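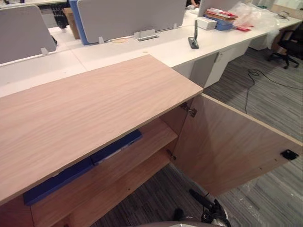 *Folder filing at the open cabinet, Nastovgate office.*

## Equipment plan: gripper spares, cabinet fittings and the second arm

The budget request for the office-handling work goes in at the end of September. The main items are set out below so that teams sharing the Nastovgate floor can check them against their own plans before the figures are fixed.

**Fingers and pads.** We have been buying finger sets one at a time, when a set wears out. Unit price from Vullov is $312 per set at single quantity and $264 when ordered in packs of four. Lead time is the same either way. The request is for two packs, to be held in the parts drawer and signed out. Pads are ordered separately and are cheap enough to stay on the consumables line.

Folder work is harder on the fingers than box work. A folder lying on a shelf offers a thin edge and very little clearance, and the fingertips drag on the shelf board during the approach. Cabinet doors add side load. Anyone costing a similar task should plan on a higher rate of finger replacement than the Vullov data sheet gives, as that sheet assumes rigid parts presented on a flat table.

**Cable management.** The cables at the wrist need proper routing before more work is done inside furniture. A loose cable can catch on a hinge or a latch plate, and a damaged connector takes the arm out of use until the harness is replaced. A replacement harness is $496. The clip and sleeve kit is a small fraction of that and is already approved. Fit it first, then decide whether a spare harness is still needed. The current draft includes one.

**Furniture.** Two more hinged cabinets are requested, of different heights and with different catches. Ordinary office stock is fine. The point of the purchase is variation in door swing and latch force, so please do not offer units identical to the existing wood-grain one. Surplus furniture is acceptable if the hinges are sound and the door hangs square. Measure the internal shelf height before you send anything over; a compartment too shallow for the gripper and wrist together cannot be used for this work.

**Second arm.** This is the large item and the one most likely to be cut. Skonby has quoted for purchase and for a 12-month lease. On purchase, we pay for the arm, the controller and one training visit, and service is extra from the second year. On lease, service is included but the gripper is not, and the return condition clause covers cosmetic damage to the covers. Work around door edges and desk legs will mark the covers. We have asked Skonby for revised wording and do not recommend signing without it.

The Akinola project has offered to share the cost of a second arm in return for use of it in the mornings. That would suit the schedule. It does mean agreeing on one gripper mount, as swapping between two mounts each day would use up a good part of the time gained. An adapter plate is possible but adds length at the wrist, and length is the one thing we cannot spare inside a cabinet.

**Floor space and power.** No extra floor space is requested. The working area beside the desk row stays as it is, with clearance for a door at full swing. Power for a second arm would need its own circuit. The building charge for a new outlet is $1000, payable whether the arm is bought or leased, and it has been left off two earlier drafts. It is now in.

**What is not in the request.** Wheeled bases, a tool changer and new cameras have been held over. None of them is needed for the filing and shelving tasks planned through the winter. If another group has a firm need for a tool changer, say so now, as a joint order may change the price.

**Order of priority**, if the full sum is not available:

1. Finger sets, two packs
2. Cabinets
3. Spare harness
4. Power outlet and second arm, treated as one item

Send corrections to the equipment list by noon on the last working day of the month. Include the part number and the cost code – requests without a code will be held for the next round.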